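Sprachtandems auf dem Land -- Notizen Vortrag Simasberg, 20.11.2021

Begrüßung kurz halten. Dank an die Gemeinde für den Saal. Handys, Notausgang hinten links, Kaffee erst nach dem Vortrag.

Einstieg: Frage ins Publikum, wer hat schon mal eine Sprache angefangen und wieder aufgehört? Hände. Warten! Letztes Mal zu schnell weitergeredet.

Dann ich selbst: Portugiesisch, zwei Anläufe, beide im Januar, beide bis Lektion vier. Kann bis heute nach dem Bahnhof fragen, verstehe die Antwort nicht. -- Lacher abwarten, falls einer kommt.

Was ist ein Tandem. Zwei Leute, zwei Sprachen, halbe Stunde die eine, halbe Stunde die andere. Kein Lehrer am Tisch. Uhr stellen. Die Uhr ist wirklich das Wichtigste, sonst rutscht alles nach zehn Minuten ins Deutsche, egal was vorher abgemacht war.

Ausgangslage Simasberg: 3.057 Einwohner, Volkshochschule nur noch in Pakberg, letzter Bus zurück fährt vor Kursende. Wer kein Auto hat, lernt nicht. Das bitte zweimal sagen.

Erste Runde: 148 Anmeldungen. Aushang beim Bäcker und Gemeindeblatt, sonst nichts. Die meisten wollten Spanisch oder Englisch, viele wollten Deutsch, ein paar Arabisch und Polnisch. Problem sofort klar: Spanisch wollen viele, Spanisch können wenige. Da hilft auch keine Tabelle.

Milagros Henríquez nennen, hat das Spanische praktisch allein zusammengehalten. Zitat von ihr vorlesen: "Die Leute entschuldigen sich so lange für ihr Spanisch, dass keine Zeit bleibt zum Spanischreden." Zettel liegt in der Mappe, gelbes Blatt.

Geld. 400 Euro im ganzen ersten Jahr. Davon Druckkosten, Kaffee, Eieruhren. Räume umsonst (Pfarrheim, im Sommer Hof der alten Molkerei). Falls nach Förderung gefragt wird: Antrag läuft, mehr sag ich heute nicht dazu.

Was schiefging -- nicht überspringen, auch wenn die Zeit knapp ist.
Paare nach Niveau zusammengesetzt, mit Fragebogen. War mühsam und hat wenig gebracht. A2 mit A2 sitzt da und schweigt sich an. Besser liefen die, die was gemeinsam hatten: Garten, kleine Kinder, gleiche Schicht im Werk in Bralness.
Zu lange Treffen. Neunzig Minuten waren geplant, nach sechzig waren alle platt.
Themenkarten: zu brav. "Mein letzter Urlaub" will keiner mehr hören. Gut liefen Beschwerden übers Wetter, Rezepte, Streit mit dem Vermieter.
Absagen am selben Tag. Jetzt gibt es eine Springerliste, da stehen drei Leute drauf, die einspringen. Reicht knapp.

Korrigieren: ja oder nein? Hier wird meistens diskutiert, ruhig laufen lassen, max. fünf Minuten. Meine Meinung: nur einen Fehler pro Runde, und zwar den, der sich wiederholt. Der Rest auf einen Zettel für hinterher. Grammatikfragen kann man sowieso oft nicht beantworten in der eigenen Sprache. Beispiel "doch" -- versucht das mal jemanden zu erklären.

Partnerort Navarrete kurz erwähnen, Videotandems, Ton manchmal schlecht, Kopfhörer mitbringen. Nicht zu tief einsteigen, dazu gibts einen eigenen Abend.

Mitmachen: Liste liegt am Ausgang. Name, Sprache die man kann, Sprache die man will, wann Zeit. Adresse nicht nötig, Telefon reicht.

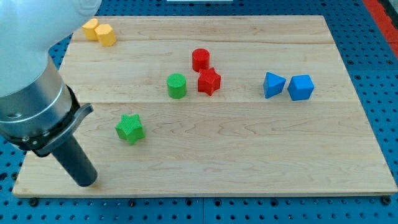

Wer mit wem übt, entscheidet ab der nächsten Runde beim ersten Treffen das Los, der Fragebogen fällt weg. Deutsch und Zielsprache bekommen je einen Beutel, jeder zieht einen Klotz. Wie auf dem Holzbrett, immer zwei Klötze in derselben Farbe, und die beiden sitzen dann zusammen. Tauschen erlaubt, aber erst nach dem zweiten Treffen. Danach Fragen aus dem Saal, Mikro rumgeben, Kaffe ist dann fertig.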